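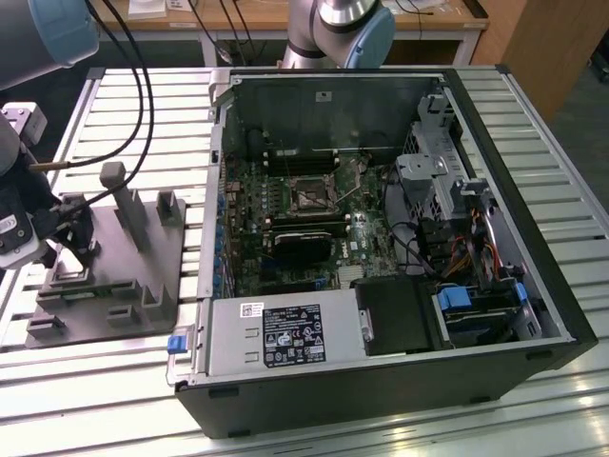 Computer tower, also called a case, a chassis or (my grandparents' word, and I still love it) the hard drive. A tower is the metal box that holds the working parts of a desktop computer. I wrote the first version of this entry for the Groludent home computing encyclopedia in May and I've been fiddling with it ever since!

Most towers stand upright in use, but I lay mine on its side to work on it, and so does pretty much everyone I know. With the side panel off, the motherboard lies flat and takes up most of the space. The processor goes in a socket under a metal retention bracket, and the memory goes in the long slots close by. An empty socket needs care - the contacts are tiny, and I once paid 400 dollars to replace a board I'd dropped a screw on.

The power supply is the heavy metal box with the big label full of small print. Read that label before you buy a new one. Hard drives sit in a cage or bay, often on colored plastic clips, so you can swap one with no screwdriver at all. In a lot of office machines, blue or green plastic means "pull here," and I wish every maker did it.

See also: Fixtures and holders. A holder is a shaped plate with blocks and recesses that keeps small parts still while you work. My old Plendix tray had only two slots, and I miss it terribly.

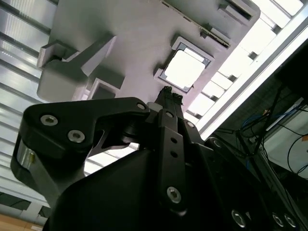

One reader comment on the Ukgate mirror of the entry argues that cables deserve a section of their own, as a loose SATA plug causes more "dead" drives than anything else in the box. Fair enough, and it's on my list, right after the part about dust filters.

Last edited September 25, 2020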